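Papercraft and Books Board > Reading Corner > Translations, formats and editions

Thread: Benjelloun's third novel, two English editions, which one?

paperweight_nb
I run a small reading group attached to a card-making guild and we've settled on the third Benjelloun novel for next month. Two English editions are in print, the Beria hardcover and the Okia paperback. Same translator credited on both (Hala Farouk), but the page counts don't match and chapter nine starts at a different scene. Can anyone confirm what was changed? I'd like everyone on the same text before I order.
Nabila

gutter_margin
The Okia is the revised text. Farouk went back over it and restored the letters between the two sisters, which Beria had cut down to a summary paragraph. Chapter nine moves because one of the restored letters now closes chapter eight.

Typesetting differs as well. Beria is on cream stock with a sewn binding. Okia is perfect bound, on thinner paper, with a tight gutter. If your members annotate, the Beria is the better object. 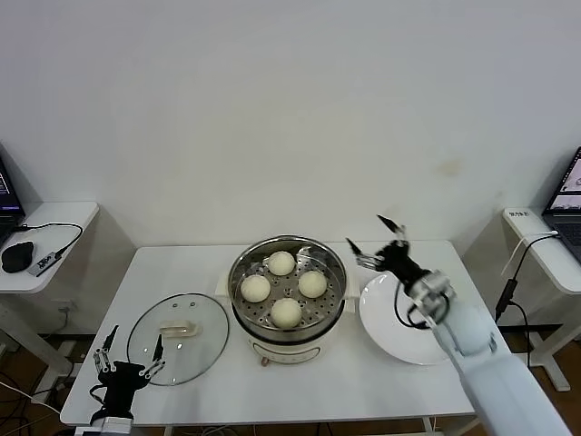

That said, I would still pick the Okia for discussion. The letters carry most of the argument over the inheritance, and without them the older sister's refusal in the last third reads as unmotivated.

rradwan
Disagree on the letters. I've read both and the restored material repeats what the dialogue in chapters four and six already establishes. The cut version has better pace. The refusal is prepared for by the scene at the notary's office, in both editions.

gutter_margin
The notary scene tells you she refuses. It doesn't tell you she had already decided two years earlier, and the second letter does. That changes how you read everything in between.

rradwan
It changes it by explaining it. Matter of taste, I suppose. My objection stands for a group read: more pages, same plot.

quire_and_fold
Can I ask about the glossary? Our group used the Beria and there were 90 entries at the back, not keyed to page numbers. Several people gave up on it.

gutter_margin
Okia dropped the glossary and moved the essential terms to footnotes. Better for reading straight through, worse for looking something up afterwards.

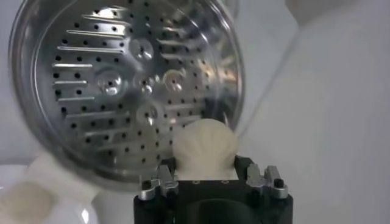

Perforated steamer plate, close up.

paperweight_nb
Thanks, the footnotes settle it for me. Is the afterword the same in both?

bbenmoussa
No. Beria has a short afterword by Abdelghani Benkirane on the publishing history. Okia replaces it with a translator's note in which Farouk discusses her handling of verb tense. The tense note is the more useful of the two. She moves the grandmother's chapters into the present, and without the note some readers assume it's an error.

One caution on the Okia. The first printing has a fault at page 100, where two lines are transposed at the foot of the page. It was corrected in May. Check the printing number on the copyright page before you buy in quantity.

rradwan
Confirmed, my copy has the transposed lines. Readable, but annoying.

I'll grant that Benkirane's afterword is thin. It spends a page on the colour of the original jacket.
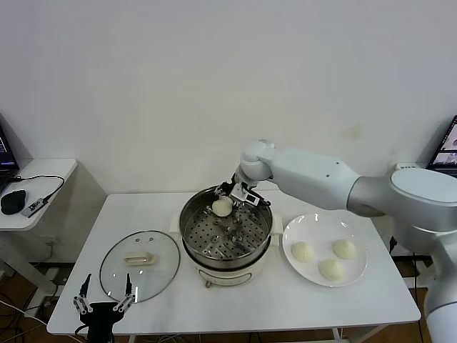

If anyone in the group wants a third option, Gorier did a large-print edition from the Beria text. It has no afterword and no glossary. I wouldn't mix it with the Okia, as the chapter breaks won't line up.

paperweight_nb
One of our members does need large print, so that's a problem. Does the Okia ebook carry the restored letters?

bbenmoussa
Yes, and the footnotes are linked. Type size is adjustable on any reader. Chapter breaks match the Okia paperback, but page numbers don't, so cite by chapter and section.

paperweight_nb
Okia paperback for the group, ebook for the one member. Ordering this week, corrected printing only. I'll post our discussion questions in the group reads section once they're typed up.

quire_and_fold
Please do. We'd be willing to reread it with the letters in.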